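Chapter 7
Sleep and the Bedroom

After reading this chapter, you should be able to:
explain how light, noise and temperature influence sleep;
choose bedding that is suitable for the season;
plan a weekly routine for the care of a bedroom.

Key words: fitted sheet, thread count, body clock, ventilation

An adult spends nearly one third of life in bed, but many households give more attention to the kitchen than to the bedroom. In this chapter we look at the bedroom as a place of rest, and we study how its furnishing can help or disturb the sleeper.

We begin with a small survey from the town of Drilberg. In December, 462 residents answered questions about their sleep. Of these, 197 said that they wake up at least once in the night, and most of them named heat or noise as the cause. Only a few mentioned the mattress. The answers are discussed in Section 7.2, where you will also compare them with the habits of your own family.

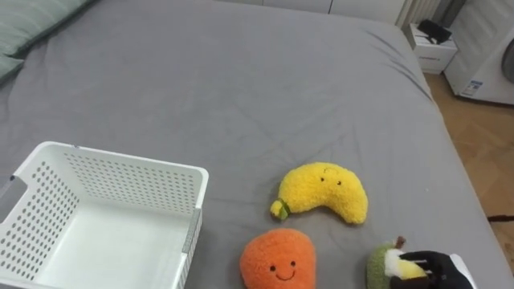
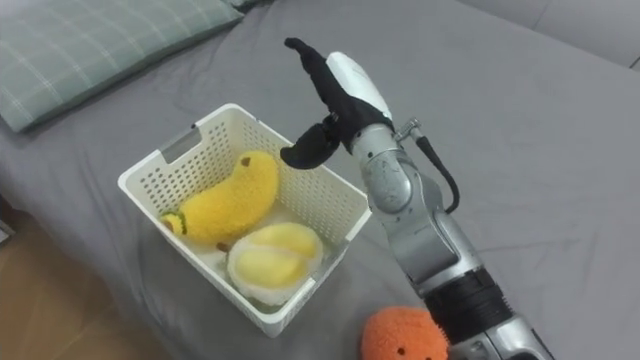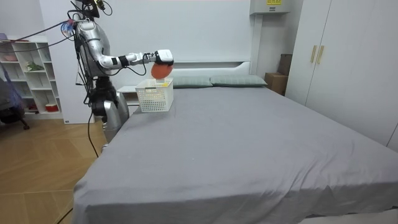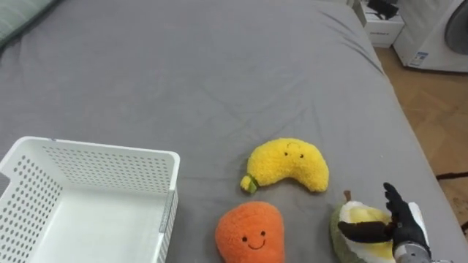

Fig. 7.1 Bed with a gray fitted sheet and a white plastic basket

Home and Household, Volume 2

The fitted sheet is the layer nearest to the body, so its fabric matters. Cotton takes up moisture well and can be washed at a high temperature. Polyester dries faster, but some sleepers find it too warm in summer. A mixture of both is common in student housing - it is cheap and needs little ironing.

Before you buy a sheet, measure the length, width and depth of the mattress. If the pockets at the corners are too shallow, the sheet comes off during the night.

Light is treated in Section 7.3. The body clock reacts strongly to the evening hours, and a bright lamp beside the bed can delay sleep.

Activity 7A
For one week, write down the time when you go to bed, the time when you get up, and the temperature of the room. Bring your notes to class and keep them for Section 7.4.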